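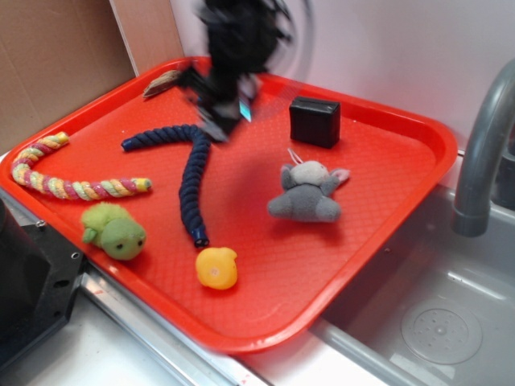 How often should a small arm be re-zeroed? Less often than the supplier's chart tells you, and more often than most people manage.

Home > Units > Looking After the Cell > Chapter 6

Chapter 6: Setting Up and Keeping It That Way
Ignacio Rosenthal
July

Most maintenance chapters begin with a schedule. I distrust schedules. The one that came with our bench cell at Castellanos asked for a full calibration every 800 cycles, a figure I have never seen defended. We logged 1,545 cycles on the first set of finger pads before the grip changed enough to matter, and a cable fault stopped us well before that, at 314. The chart had no line for cables.

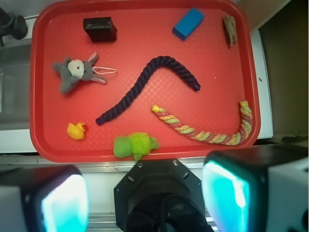
Start with the mount. Check every bolt at the base with the power off, then check the wrist plate, and write down which ones moved. If none moved, write that down too. Students skip this and go straight to the software, where an arm with a loose base will look like one with a bad calibration. I have watched an afternoon go into retuning an arm that needed a quarter turn on one screw.

Next comes the work surface. Soft goods are a poor test of position and a fair test of grip, so use both soft and rigid pieces before signing anything off. Hatent, whose software we run, claims its routine corrects for a tray that has shifted. It may. I would still mark the tray's position on the counter and put it back by hand.

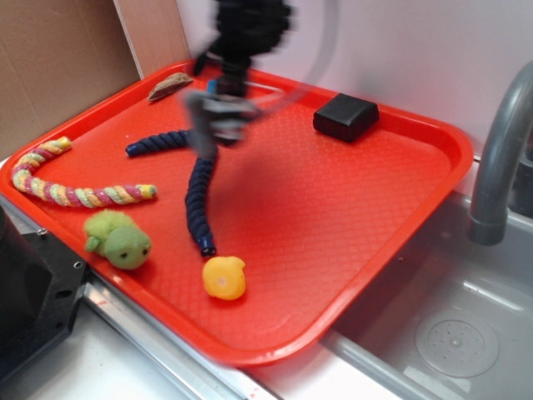

Edo disagrees with me on this, and wrote in the margin of an earlier draft that a cell needing its tray put back by hand isn't finished, and that I was teaching people to cover for a weak setup. There is something in that. My reply was to ask for the drift log, which had not been kept.

Cables deserve more attention than they get. Move the arm slowly through its full reach and watch the slack at the wrist. A loop that hangs well at rest can pull tight at the far corner, and the connector takes the load.

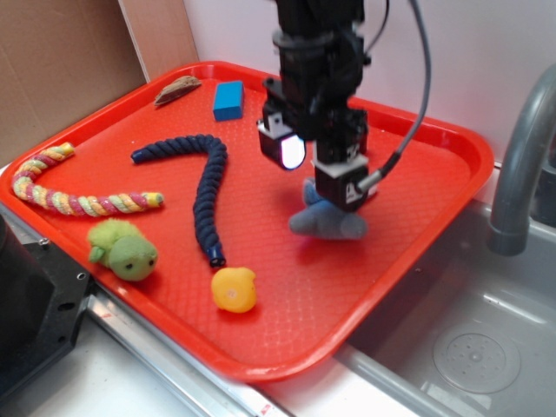

Replace any lead that has to be wiggled to work. The Gristutura manual allows re-seating as a repair, and I don't.

Tags: Bench Cells, Upkeep, Textbook Extracts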